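Ilonley Evening Program
Household Surfaces and Small Storage
Notes for Session 2: The table, the box and the lid
Revised Feb 3, 2024

Read these before class. The Prosser booklet is still on the reading list and you should still read it, but read it with a pencil in your hand. A lot of what passes for knowledge about tables and tidying comes from people who sell tables and boxes, and the booklet borrows from them freely.

Carried over from last session

We got as far as the claim that a pale tabletop "makes a room calmer." I asked for evidence and got three anecdotes and a catalog. I'm leaving the claim on the board as unproven. A pale top does reflect more light than a dark one. Whether anyone is calmer for it is another matter, and the Prosser chapter slides from the first statement to the second without a pause.

1. Reading a wooden top

Start with the grain, before you look at a label or a price. Grain on a top can run straight, or it can wander in long curves with tighter stripes between them. Salespeople like to say that a wavy figure proves solid wood. It doesn't. A sliced veneer can show big sweeping curves, and so can a printed surface if the printer is good. From the top face alone, most of us can't tell, and I include myself.
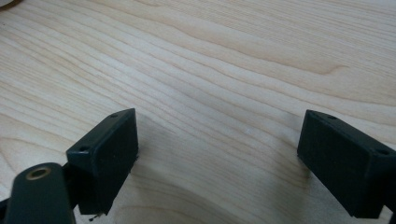

What you want is an edge. On a solid board the lines on the face have some relation to the lines on the end. On a veneered top they usually stop at an edge band, and the band has its own grain going its own way. If the edge has been rounded and stained darker, checking gets harder. Look underneath as well. Undersides are where makers save money.

Things students wrote on last term's worksheet that I'd like to see less of:

"Light wood, so it must be cheap." Color tells you very little about price.

"Matte, so it has no finish on it." Matte finishes exist. Plenty of sealed tops have almost no shine.

"Smooth, so it's fake." Sandpaper has been around for some time.

"Swirls mean a knot was there." Sometimes the grain bends around a knot. Sometimes it bends and there's no knot anywhere in the piece you've got.

Say what you can see and stop there. A good worksheet entry might read: pale wood, curved grain running on a diagonal, some darker honey streaks, finish smooth and low in shine, construction not known. The last three words are the ones people leave off.

2. Does a patterned top hide mess?

The booklet says a strong grain "forgives" crumbs and dust. I'm half persuaded. Small pale bits are hard to pick out against pale wood with a lot of stripes in it. Dark bits, threads and specks show up quickly, especially in even light. So the top forgives flour and doesn't forgive coffee grounds, which isn't much of a selling point in a kitchen.

There's also a cost that never gets mentioned. If you're working with small pale parts, the same pattern that hides your crumbs will hide the thing you dropped. Try it at home with grains of rice, first under a ceiling light and then with a lamp set low at one side. The low lamp usually wins. I've known people buy a tray to solve this. A sheet of dark paper does the job too.

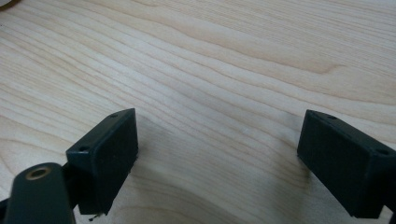 3. Boxes, lids and the wish to own more of them

Now the part of the course that people sign up for. I'll repeat what I said at the start of term: a box moves a mess, and sometimes that's all you need. Loose capsules in an open container are still loose. They've just stopped rolling onto the floor.

The Rereo method, as printed in their starter guide, asks you to sort by color, then by size, then by "purpose," and to give each group its own lidded box. The guide runs to 137 pages. I've read it and I can't find the page where the authors ask whether the sorting gets used afterward. If you own white ones and yellow ones and you always reach in and take whichever comes first, then sorting them was a hobby. Nothing wrong with a hobby. Don't bill it as saved time.

Before you sort anything, write down how you take things out. One at a time? By the handful? Do you look first? The answer decides the box, and it should come before the shopping trip.

Open or closed. A lid keeps dust off and lets you stack. It also adds a move every time you want something, and it has to go somewhere while the box is open. Watch where people put it. Some lay it flat, where it eats up table. Some slide it under the box. Some stand it up on edge against the far side, which takes hardly any room and puts a colored panel behind the contents. This last habit works until somebody bumps the table. I wouldn't call it a system, though I have seen it called one.

Lid color. The Akorska showroom sheet claims that a contrasting lid cuts searching by up to 60 percent. No method is given and no number of people. I wrote to ask and had a leaflet back. A green lid on a cream box is easy to find, I'll grant that, and it's easy to see whether the lid is on or off. Past that I have nothing for you.

Depth. Small round things pile up, and whatever was put in last sits on top. A shallow container lets you see nearly everything at once. A deep one guarantees a bottom layer you'll forget about. If you take one practical point from this handout, I'd make it that one.

4. Where to put the box on the table

Most advice says to keep the center clear. I've never seen why this should be a rule. For a job done with both hands, the middle of the table is the obvious place: each hand has the same reach, and anything that spills has some distance to travel before it goes over the side. For a meal, of course, the middle is where the dishes go, so the box moves. Think about the job first.

Rounded corners are kinder to hips and to small children. They're also a poor place to park a box with square corners. Cable grommets are handy if a lamp lives on the table, and a small nuisance if you like your box pushed right to the back, where one edge can end up over the metal.

Floors get left out of this kind of talk. Small pieces dropped on a hard floor bounce and roll. On carpet they mostly stay where they land, and then you step on them.

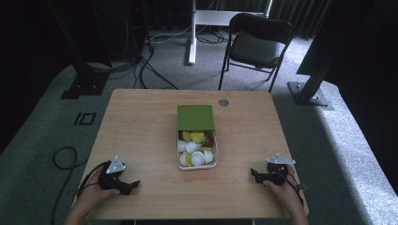 Should mixed pieces be sorted before they go back in the box?

Only when you'll look for one kind and pass over the others. A mixed pile you can see into is fine for most homes, and two colors in one box are easy to tell apart by eye. Sort if the kinds get used on different days or in different rooms.

5. For the worksheet

Pick one table you use daily. Describe the top in plain words, without guessing at the construction. Put one open box on it and leave it there for a week. Each evening note where the lid ended up and whether anything was outside the box. Don't tidy before you write it down. We had this problem in June, when 36 worksheets came in and nearly all of them described the sort of table you see in a magazine.

Then choose a single claim from the Prosser booklet or the Rereo guide and say how you'd test it with what you have in the house. Half a page is enough. "It felt better" may go in, as long as it's labeled as a feeling.

Bring: the worksheet, a pencil, one lidded box of any make, and a handful of small things to put in it.

Reading for next time: Prosser, the chapter on drawers. Skip the part on drawer "flow" or read it for fun.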